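Reltdale 旧报数字化与全文检索项目
第二阶段进展报告

提交对象：Zulo 文化基金项目部
执笔：Liesl Sutter
日期：2025年8月21日

先说结论

贵部在上一次回函里要求我们“以成果为导向”汇报。我照做，但先说明一点：本阶段能称为成果的东西，比申请书里预计的要少，而其中一部分我自己也不太信得过。扫描进度基本跟上了，文字识别的质量没有跟上，检索网站可以打开，可以搜索，也可以搜出错误的结果。申请书第三节里那句“使每一位居民都能在几秒钟内找到自己祖辈的名字”，我建议从今往后的任何宣传材料里删去。这句话当时不是我写的，但我签了字，所以责任算我一份。

下面按扫描、识别、校对、存储、检索、公众使用、经费和下阶段安排的顺序写。凡是我手上没有可靠依据的地方，我会直接写“不清楚”。

一、扫描

报纸原件分两处存放。一处在镇图书馆的地下书库，装订成册；另一处是印刷所关张以后转给我们的散页，用牛皮纸包着，包上的年份是铅笔写的，相当一部分与里面的内容对不上。申请书把这两批东西当成同一类材料来估算工时，这是第一个错误。

装订册的扫描比较顺利。难处在装订线：早年的装订工把内侧一栏压得很深，书页摊不平，最里面的几个字母总是弯的，有时干脆看不见。我们请教过两家修复工作室，一家主张拆册，一家坚决反对，两边都说得头头是道。最后的决定是不拆。理由很朴素，拆了以后没有钱再装回去。代价也很明白，内侧栏的识别错误率明显高于外侧栏，而内侧栏恰好常常是讣告和启事，也就是来查家谱的人最想看的部分。

散页的情况要差得多。纸张酸化，折痕处一碰就掉渣，Hazem Helmy 负责这一批，他给每一包都写了状况记录，记录本身写得比很多报道都好看。他坚持每页扫描前先展平过夜，我起初觉得太慢，找他谈过一次，想让他只对破损严重的页面这样做。他同意试一周。一周之后我们对比了两种做法的图像，折痕投下的阴影在识别软件眼里就是一条横线，横线压住的那一行全部变成乱码。于是又回到全部展平。这一周算是浪费了，但至少以后再有人问为什么慢，我可以把那批乱码拿给他看。

两台扫描仪本阶段都出过毛病。一台的玻璃板有一道细划痕，反映到图像上是一根从头贯到尾的灰线，我们发现的时候已经扫了整整一册。这一册已经重扫。另一台的进纸托盘边缘磨损，供应商说属于正常损耗，不在保修范围内。合同里的“正常损耗”四个字没有任何定义，下次签合同我会要求写清楚。

还有缺期。我们原本相信图书馆的目录，目录上说某几年是完整的。实际打开一看，有的册子中间整月不见，有的把同一期装了两遍，有的把邻镇报纸的几页混了进来。目录编制人早已退休，也联系过，她说目录是照着更早的一份目录抄的。更早的那份在哪里，不清楚。我们现在的做法是每开一册就另做一份实见清单，只记亲眼看到的期号。这份清单将来如果单独公开，用处也许比检索网站还大，这是我个人的看法，Stella Mabula 不同意，她认为没有人会去读一份清单。

二、文字识别

这一节我写得会比较不客气。

申请书采用了 Shao 识别软件，当时的依据是供应商提供的一份测试报告。那份报告用的样张是干净的、单栏的、近几十年的印刷品。我们的报纸是多栏的，铅字磨损，油墨洇开，广告里夹着三四种花体。把前一种材料上的准确率拿来推算后一种，本来就说不通，可当时没有人提出来，我也没有。

本阶段我们自己做了抽样。做法是随机挑出四百个版面片段，由两个人分别独立录入，再与软件输出逐字比对。两个人之间也会有分歧，分歧的地方由第三个人看原件裁定。结果我附在附录里，正文只说大意：正文报道尚可读，标题还行，广告很差，表格类内容（潮汐、粮价、火车时刻、板球比分）基本不能用。人名的错误比普通词多得多。这一点很要紧，也很容易被平均数盖过去。一篇报道如果绝大多数词都认对了，唯独把当事人的姓认错，对于查找者来说，这篇报道就等于不存在。

供应商看了我们的抽样结果以后，回信建议我们改用“按词计算的可检索率”。我算了一下，改用这个指标，数字确实好看很多，原因是冠词、介词这些短词几乎不会认错，它们把分母撑得很大。我没有采用。如果贵部的年度汇编里需要一个可以和其他项目横向比较的数字，请先告诉我其他项目是怎么算的。据我从同行那里私下了解，各家算法都不一样，横向比较的意义有多大，我持保留态度。

Sang-wook Choo 试过在识别之后加一道自动纠错，用词表把不存在的词改成最相近的存在的词。效果要分两头看。普通词改对的居多。人名和地名则被大批改坏，本来只错一个字母、人眼还猜得出来的姓，被改成了毫不相干的常用词，而且改得非常通顺，读的人不会起疑心。一段明显的乱码会让人去翻图像，一句通顺的假话不会。我请他把纠错功能限制在小写开头的词，他照办了，坏处减少了许多，好处也减少了一些。句首的词怎么办，目前还没有好办法。

关于用语言模型做纠错，贵部的联络人在电话里提过两次，语气很热心。我们小规模试过。它确实能把残句补得很完整，有一则失火的消息，原件上缺了一角，模型把缺角处也补上了，连损失金额都有。原件那一角是老鼠啃掉的，谁也不知道上面写了什么。在没有办法把“认出来的字”和“猜出来的字”分开标注之前，我不打算把这类输出放进公开的检索库。如果这被视为对新技术的消极态度，那么请把我的原话记下来。

三、人工校对

申请书里把校对全部寄托在公众参与上，预计居民会踊跃上网校对。网页上线之后，头几天确实热闹，镇上的广播站来采访过一次。之后登录的人一天比一天少，到现在，大部分修改来自极少数几个账号。其中一个账号只校对赛马的版面，校得非常仔细。

我不认为这是宣传不够造成的。校对旧报是一件枯燥的事，愿意长年做枯燥事情的人在任何一个镇上都不会多。各种“公众参与”的成功案例里，常常把注册人数写在最前面，活跃情况写得很含糊。我们自己在上一份报告里也是这么写的，我在此更正：上一份报告中的注册人数没有错，但它说明不了工作量。

因此本阶段经贵部同意，从宣传费中调出一部分，聘了四名计时校对员。他们按版面优先级工作：先讣告、出生与婚讯，再法院与议会记录，再一般报道，广告最后。校对员之间的差别也不小，有一位习惯把原文的老式拼写顺手改成今天的拼写，发现的时候已经改了不少。我们重新写了校对须知，第一条就是照原样录，错的也照录。已改动的部分正在退回，系统保留了历史版本，退起来不难，只是费时间。

Bhupendra Mittal 建议每份校对稿都由另一人复核。道理上我赞成。按现在的钱算，复核一遍就意味着完成的版面少一半。眼下的折中是抽查，抽查出问题的人，他当周的稿子全部复核。这样做对校对员不太友好，已经有人向我抱怨，我认为抱怨得有理，但没有想出更好的办法。

四、存储与备份
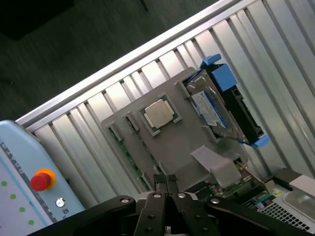 扫描母本的体积超出了申请书的估计，原因说起来并不光彩：当时是按灰度估的，后来为了保留铅笔批注和邮戳的颜色，改成了彩色，没有人回头去改存储那一栏的数字。现在的格局是母本存一份在图书馆，一份在 Judar 托管机房，检索用的小图另放。Judar 的销售介绍里反复出现“永久保存”这个词，我每次听到都想请对方把“永久”写进合同，对方每次都换成“在服务期内”。服务期多长，取决于我们付多长时间的钱。申请书里把存储描写成一朵飘在半空的云，读起来毫无重量，落到实物上，无非是一块灰色塑料罩遮去大半的主板，一颗露着银色金属顶盖的处理器，还有一块装在金属托架里的 2.5 英寸盘。盘是会坏的，托架再结实也一样。所以请贵部审阅预算时，不要把存储看成一次性的开支，它和图书馆的暖气费是同一类东西，停一年就要出事。

备份的事还要多说几句。申请书写的是“双重备份”。第一阶段验收时，检查人员看到两个地方都有文件，就打了勾。这次我请 Sang-wook Choo 做了一次恢复演练，从机房那一份里随机取出若干册，当作图书馆这边全部丢失来处理，看能不能完整还原。还原是还原了，过程中发现两处的目录结构早已不同，有一批文件在其中一处被重新命名过，另一处没有。文件都在，但如果真的出事，光凭文件名是对不上的。我们现在给每个文件都生成了校验码，并且把校验码清单打印了一份，放在图书馆的铁皮柜里。打印这件事被年轻同事笑过。我仍然要打印。

校验码要定期重算才有意义。本阶段重算过一遍，没有发现损坏。这句话请按字面理解：没有发现损坏，指的是从生成校验码那天到重算那天之间没有变化。在生成校验码之前有没有坏过，无从得知，只能靠校对员翻到坏图时报告。到目前为止报上来的坏图都是扫描时就没扫好的。

文件格式方面，母本用的是通行的无压缩格式，这一点我没有意见。检索库的格式则依附于 Shao 软件自己的一套标记，导出要用他们的工具，导出后版面坐标会丢一部分。也就是说，一旦更换供应商，搜索结果就没法在图像上标出位置。我在第一阶段就写过这个问题，当时的答复是“后续版本将会改进”。后续版本已经出了，没有改进。

五、检索网站

网站可以用，速度也可以接受。以下是我认为应当让贵部知道的问题。

第一是搜不到和没有之间的区别。使用者输入一个姓，网站显示“无结果”，绝大多数人会理解为报纸上没有登过这个人。实际可能是没扫到，可能扫了没认出来，也可能认成了别的字。我要求把提示语改掉，现在写的是“在目前可检索的文字中没有找到，原件中仍可能存在”，后面附上已扫描年份的清单链接。Stella Mabula 认为这句话太长，会让人觉得网站不行。我认为网站在这方面确实还不行，让人觉得如此是应该的。两种意见都摆在这里，眼下用的是我的版本。

第二是模糊搜索。打开以后，能找回不少被认错一两个字母的姓，同时会带出一大堆无关的结果。常见姓氏几乎没法看。默认开还是默认关，我们来回改过几次，现在默认关，旁边放一个开关。看后台记录，会去点那个开关的人很少。

第三是排序。软件默认把它认为“最相关”的放前面，怎么判断相关，供应商解释了一遍，我没有听懂，请他写成文字，至今没有收到。对于查旧报的人来说，按日期排列已经够用，我们已改成按日期。

第四是隐私。旧报登过的事情并非都适合让人一搜就到。年代较近的几年里有法院消息，涉及当时的未成年人，有的人今天还住在镇上。纸本放在地下书库里，任何人都可以借阅，实际上几乎没有人去翻；放到网上，输入名字就出来，性质就变了。法律顾问的意见是可以公开。我对“可以”没有异议，对“应当”有。目前距今不满三十年的法院版面暂不进入检索，只在馆内终端上可以浏览图像。这个年限是参照档案开放的一般习惯定的，谈不上有多严密。已有一位居民来信反对，认为我们在替什么人遮掩，信和我的答复都收在附录中。

第五是撤除请求。本阶段收到过几件，有的要求删掉祖父的破产公告，有的要求删掉一张结婚照。我们原先没有任何处理程序，临时拟了一份，原则是母本不动，检索可以酌情屏蔽，并在清单里留下屏蔽记录。“酌情”由谁来酌，目前是我和 Hazem Helmy 两个人商量着办，这样下去不行，需要一份成文的规则。

六、公众使用情况

后台统计显示的访问量比第一阶段高出一截。我花了些时间看访问来源，发现其中很大一块是各种搜索引擎和抓取程序。把能辨认的都剔掉之后，曲线就平了很多。剩下的里面还有多少不是真人，不清楚。贵部的表格要求填写“受益人数”，我填的是剔除之后的数字，并在旁边注明了做法。如果表格只能收一个数字、不能收注解，我宁可空着。

从馆里的情况看，来查家谱的占多数，其次是中学教师，再次是写地方史的几位老先生。教师们的反馈最具体：他们需要能直接打印的整版图像，字要大，不需要检索。打印功能原本排在开发清单的最末尾，现在提前了。申请书中设想的“研究机构批量利用”，到目前为止只有一次询问，对方问完格式之后没有再来信。

关于“提升社区认同感”这一项，申请书承诺以问卷测量。问卷做了，在图书馆门口发的，填的人都是来图书馆的人，其中愿意停下来填表的又是对旧报有兴趣的人。这样一批人说自己更有认同感，说明不了什么。数据在附录里，我建议不要引用，尤其不要做成柱状图。

十月要办的展览，题目定为“印在镇上”，挑的是旧广告和天气消息。筹备由 Stella Mabula 负责，展板文字已经写完，我看过，删去了其中几处“首次”和“唯一”。我们没有查过别处有没有更早的，就不该这样写。展览对募款可能有帮助，对检索质量没有帮助，这两件事请分开评估。

七、经费执行

支出总体在预算之内。这句话听上去不错，需要拆开来看。宣传费有结余，是因为调去做校对了；设备维护费超支，原因见第一节；软件授权费照合同支付，至于值不值，见第二节；差旅费几乎没有动，原定去参加的年会改到了线上。存储费本阶段没有超，下阶段一定会超，我现在就写在这里，免得到时候被当成意外情况来解释。

有一笔费用要特别说明。第一阶段末购入的专业显示器，当时的理由是校色。校色需要的是一整套流程，包括标准色卡、固定光源和定期测量，我们只买了显示器。显示器现在用来做日常校对，字很清楚，校对员都喜欢，但它没有起到申请时所说的作用。

人员方面，Bhupendra Mittal 的合同在下阶段中途到期。他是目前唯一熟悉期号混乱那几年的人，他脑子里的东西有相当一部分还没有写下来。我已经请他每周腾出半天写交接文档，写出来的部分很好，速度赶不上到期日。希望贵部考虑续聘。如果不续，相关年份的实见清单大概只能停在半途。

八、对第二阶段目标的逐条自评

贵部表格要求每一条只能选“达成”“部分达成”“未达成”。我选了，但仍在这里补几句话。

装订册扫描：达成。内侧栏的问题不影响“扫描”二字，但影响使用。

散页扫描：部分达成。按现在的展平做法，剩余的包不可能在原定时间内完成，我不建议为了赶时间改做法。

全文识别：表格上填的是达成，依据是所有已扫描页面都跑过一遍识别。跑过和认对是两回事，合同里只要求前者，这是合同写得不好。我本人的判断是部分达成。

公众校对：未达成。

检索网站上线：达成。

长期保存方案：部分达成。有了校验和一次恢复演练，没有资金来源。一份没有资金来源的长期保存方案，我不知道该叫什么。

九、下阶段安排

散页继续扫描，按 Hazem Helmy 的状况记录排序，最脆的先做。有几包已经脆到连展平都有风险，这几包先拍照，不上扫描仪。

与 Shao 供应商的授权到期前，请至少另一家公司用我们自己的样张做同样的抽样比对。样张由我们出，裁定由我们做，供应商只负责交输出。上一次是反过来的。

人名部分单独处理。设想是利用教区登记和选民册上的姓氏做一份本地词表，供校对员参考，不做自动替换。词表能起多大作用，先试一年份的讣告再说。试完如果没有效果，会在下一份报告里照实写。

隐私与撤除规则成文，送图书馆理事会和贵部各一份征求意见。希望收到书面意见，上次的口头意见我和 Stella Mabula 记下来的内容不一样。

每半年做一次恢复演练，抽取的册子由没有参与备份的人来选。

Judar 合同续签时，加入数据取回条款，写明取回的格式、时限和费用。对方的初稿里有“合理时限”一语，已退回要求修改。

实见清单整理到可以公开的程度，先以普通表格文件放在网站上，不做界面。

附录目录

附录甲　识别抽样方法与比对结果
附录乙　散页状况记录（Hazem Helmy）
附录丙　实见清单，已完成年份
附录丁　校对须知修订稿
附录戊　居民来信及答复，姓名已隐去
附录己　认同感问卷原始数据（请勿引用）
附录庚　经费明细

附录丙中有两册的期号仍在核对，表中以空格标出。核对完成后另行寄送更正页，届时请以更正页为准。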